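Collecting demonstrations, week 5 handout
Rocío Quezada, notes cleaned up from the board (mostly)

Recap. Last time: what a policy needs from an example. Observation, action, timing. Today: where the examples come from and why most of the work is boring.

Running case is the Irkbridge kitchen set. 2,408 episodes, all hand-held grippers, no arm in the house. Person does the task holding the tools, camera rides on the gripper, motion gets recovered afterward. Cheap, quick to move between homes. You lose joint torques, you keep real tables and real clutter.

An episode = one task, start to finish. Not a whole afternoon. Lorenz's first batch had three tasks glued together and we spent January cutting them apart.

Tilted basin is a good one to study – bowls nested inside, and the fingers have to deal with the rim as well as whatever is in it. Two grippers in view. Shiny steel next to dark interior, so check exposure before you keep it. 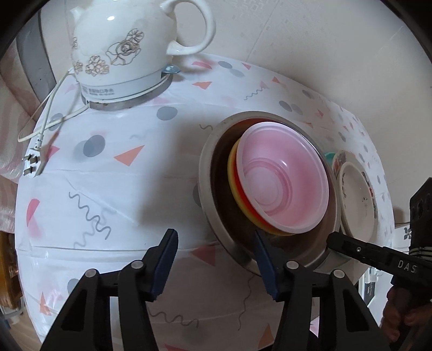 Clutter and layout

Kettle, power cord, plate on edge. Leave things like these on the table. A policy trained on bare tables falls apart in the first real kitchen. Patterned tablecloth is fine too, helps tracking because there is texture to lock on to. Plain white cloth is much worse.

Change the layout every 18 episodes. Move the kettle, swap sides, turn the basin. Do not just nudge things an inch, the model dosen't learn anything from an inch.

Mistakes

Keep small fumbles if the person recovers. Drop the episode if tracking is lost or a hand blocks the camera for long. Hubert wants failures kept in a seperate folder with a label, fine, do that.

How many?

Depends. 100 per task gets you something that moves in the right direction. 500 across several homes beats 500 in one home, every time we tried it. See the Dudard plot from week 3.

For lab

Pairs. Pick one task with two hands. Write the start condition and the end condition in one sentence each BEFORE recording. Sync both grippers first – a bad offset ruins the lot. Upload raw files, no trimming, Lorenz does the cuts.

Read the Nägeli notes on time alignment, section 2 only.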